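Finally finished the big one

May 15, 2025

756 pages. Done. I've been lugging Kazuhiro Hirano's history of the Semerik siege around since October and last night I closed it and just sat there for a bit.

Quick post, I have to be out the door in 30 minutes and if I don't write this down now I won't.

The short version - it's very good, it's too long, and I'd read it again. Hirano takes a siege most people skip over in one paragraph and goes at it almost week by week. Who had flour. Who was hiding flour. The letters from the garrison are the best part. There's a clerk called Kiyoshi Tamura who keeps complaining about his boots in the middle of reports on shelling, and by chapter nine I was more worried about the boots than the fort. He gets new ones. Sort of. Read it.

What I didn't love

The maps. Five maps for a book this size, all at the front, all tiny. The river crossing at Brada gets a whole chapter and isn't on any of them. I ended up drawing my own on the back of a gas bill and using it as a bookmark, and then I lost it, so the last third was guesswork.

Also the generals. Hirano plainly can't stand the relief commander and it gets a bit much. Every time the man writes home we're told he was vain. OK, got it. Let me read teh letter and decide for myself.

The middle drags too. Two chapters on supply contracts. I know why they're there, the contracts come back at the end and it does pay off, but I put the book down for most of the winter at that point and I bet plenty of people never pick it up again.

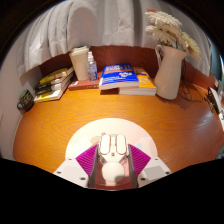

What's next

Shinji Noguchi's short one on the same war, from the other side. It came out years before Hirano's and they disagree about nearly everything, including what day the bridge went. Sota from book group says read Noguchi first. Too late now.

After that maybe the Osamu Honda memoir, if Cenbridge ever get the reprint out. They keep pushing it back. The used copies are silly money and I've already had one order canceled on me.

I did try the audiobook of Hirano for the commute, by the way. Gave up after an hour. Great voice, but with that many names you need to be able to flip back, and I kept missing my exit. Stick with paper. The Sekiguchi paperback has the full notes, the older hardcover leaves out a good chunk of them, so check wich one your buying.

Right, shoes, keys. If anyone has a decent map of Brada from before the war, put a link in the comments please.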